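Cloth folding: gripper width lags the pose stream, how are you syncing?

Forum: Manipulation software > Data and training

tealeaf_rk
We're training a folding policy on hand-held gripper demos, small square cloths on a wood table. 1559 demos so far. Poses come from visual tracking, finger width comes from the wrist camera image. On replay the arm closes late and pinches air above the cloth. Plotting both streams shows width trailing pose by 131 ms. Do I shift the whole width channel by a constant, or is there a better way?

mossgate
Constant shift is fine if the lag is constant. Plot it per demo before you touch anything. We run Larkden for logging and it stamps images on arrival, not at exposure, so the offset moved whenever the disk got busy.

tealeaf_rk
Also on Larkden, version from December. Didn't know that about the stamps.

pfennig44
I'd leave the data alone and handle it in the controller. Send the width command early by your measured latency. Every arm has a different delay anyway, so you need that step no matter what.

mossgate
Disagree. Those are two separate delays. One is in the recording, the other is in the robot. If you cover the first with the second, your training labels are still wrong and the policy learns to close at the wrong image.

pfennig44
Fair for the labels. I still think most of the late closing is on the robot side. What does your gripper do on a step command?

tealeaf_rk
Settles in 16 control ticks. Slower than I assumed.

hexbolt
Has anyone tried the Gradaveo aligner? It cross-correlates finger motion in the image with the pose track and writes a per-demo offset.

mossgate
Tried it. Works on rigid objects. On cloth it locked onto fabric motion in a lot of our demos and gave junk offsets. You have to mask everything except the fingers.

tealeaf_rk
Ran it overnight with a finger mask. Offsets are tight for the first 700 demos and spread out after that, and the change lines up with when we moved logging to a shared drive. So mossgate was right about the stamps. I'm comparing widths by hand at the approach, fingers open and cloth still flat enough to see the print.

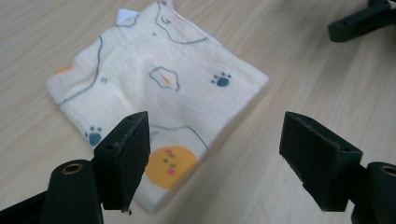 I'm re-stamping the later batch from the exposure times in the camera header and leaving the early ones with a constant shift. Then I'll add pfennig44's lead on the robot side as its own parameter in the Skisel config so the two don't get mixed up again.

pfennig44
Good. Measure the lead with the fingers loaded, the number changes when they're gripping something.

hexbolt
Could you post the mask script? The Chiu branch has one but it expects light-colored fingers and ours are black.

tealeaf_rk
Will do once I strip our paths out of it. It's a plain threshold plus a fixed polygon, so expect to redraw the polygon for your mount.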